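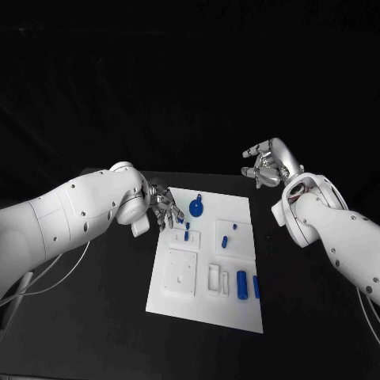

*White board with blue pegs, set out on a dark table.*

# Report of a visit to the Draltholm Paper Mill open day

Date of visit: 26/05/2025
Prepared by: Rakiya Bako, Collections Care
Circulation: Collections Care; Purchasing; Reading Room

## Purpose of the visit

The department buys most of its repair paper and archival board from two suppliers, one of which has given notice that it will stop making its heavier boards. Draltholm was suggested as a replacement by the county record office. The open day was attended by the author and by Jingyi Han, who is responsible for boxing and enclosures. Travel was by train to Draltholm and then on foot along the river path, which is signposted but was muddy beyond the lock.

## The site

The mill occupies a long brick building beside the weir, with a modern finishing shed behind it. The water wheel has been kept but no longer drives any machinery. Visitors were received in the former rag store, given a short talk on safety, and divided into two parties. Our party was taken round by the production manager, whose explanations were clear and who answered questions fully.

Staff asked that no bags be carried on to the mill floor. Lockers were provided at the entrance.

## Papermaking

The tour began in the beater room. Cotton fibre arrives in pressed sheets and is soaked overnight before beating. The mill has given up the use of rag, as the supply of undyed cotton cloth had become too uneven. Linen is still used for one line of repair paper, made to order in May and again in the autumn.

Most of the output comes from a single cylinder mould machine, which was running during our visit. It was making a cream paper of 46 grams per square metre, intended for guarding and for the repair of bound volumes. We were permitted to handle trimmed sheets from the previous batch. The surface was even, the tear was soft and long, and there was little difference in strength between the two directions of the sheet. Jingyi Han considered it closer to our present stock than any other sample she has tried.

Handmade sheets are produced in a smaller room at the north end. The vatman showed the forming and couching of several sheets, and members of the public were invited to try. The quantities made are small and the price is beyond our usual budget, though the paper would suit occasional work on early maps.

## Board and enclosures

Archival board is built up in the finishing shed from sheets pasted together and pressed. The mill offers it in white and in grey. The white board is all cotton, and the grey contains wood pulp with a chalk reserve. The boards are sold under the name Raltus, in packs of 50, cut to order if the customer supplies measurements in millimetres.

The joining of the layers was sound in all the samples we examined, but one pack of grey board on the display table had a slight bow. The production manager attributed this to storage near the outer door and undertook to send fresh samples. The department should wait for these before placing any order for grey board.

## Talk on storage

In the afternoon Dr Ogbonna, a consultant to the mill, spoke on the storage of paper in buildings without full air conditioning. Much of the content was familiar. The most useful part concerned the placing of shelving against outside walls, where a gap behind the bays was recommended, together with a regular check of the lowest shelf after heavy rain. Bay 33 in our own lower store stands directly against the north wall and should be looked at.

## Practical matters

- Orders are accepted by post or email. There is no online shop.
- Delivery is by the mill's own van within the county and by carrier elsewhere.
- Sample books are free to public collections on written request.
- The tea room closes early and takes cash only.

## Recommendations

1. That a trial quantity of the cream repair paper be bought from the present year's budget.
2. That white board be ordered for the next group of map folders, subject to a quotation.
3. That no decision be taken on grey board until the new samples have been received.
4. That the position of Bay 33 be raised with the buildings officer.

A sample book is held in the workroom, in the plan chest, second drawer.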